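**Washing linen napkins before first use?**

**brokton_b**
Bought 32 linen napkins from Kaewsai for my sister's wedding dinner in October. The tag says cold wash, line dry. Do I need to wash them before hemming? They came as cut squares, 20 inches, raw edges.

**Suqin Jin**
Wash first. Linen shrinks, and if you hem before that the corners pucker. I do mine warm, then iron while damp.

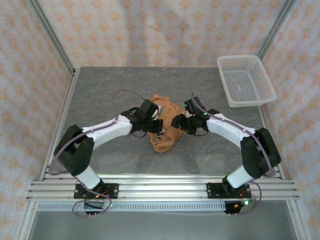

I also skip softener the first few times. It leaves a coating and the napkins won't soak up a spill.

**vorer72**
Disagree on warm. The tag says cold, so wash cold. I hemmed a set of 2 dozen from the same shop without prewashing and they stayed square.

**Suqin Jin**
Then yours may have been preshrunk. Some of their linen is and some isn't – the listing should say.

**brokton_b**
Listing says nothing. I'll wash one on warm and measure it.

**Brock Beaudoin**
Good plan. Zigzag the raw edges before it goes in or you'll lose half an inch to fraying.

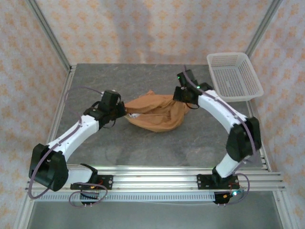 What thread should you use for the hem? Cotton or all-purpose polyester, either will hold, but polyester won't shrink later.

**vorer72**
Cotton for me. Polyester looks shiny next to linen.

**brokton_b**
Test napkin went from 20 inches to 19 1/4 on warm. Washing the other 31 tonight.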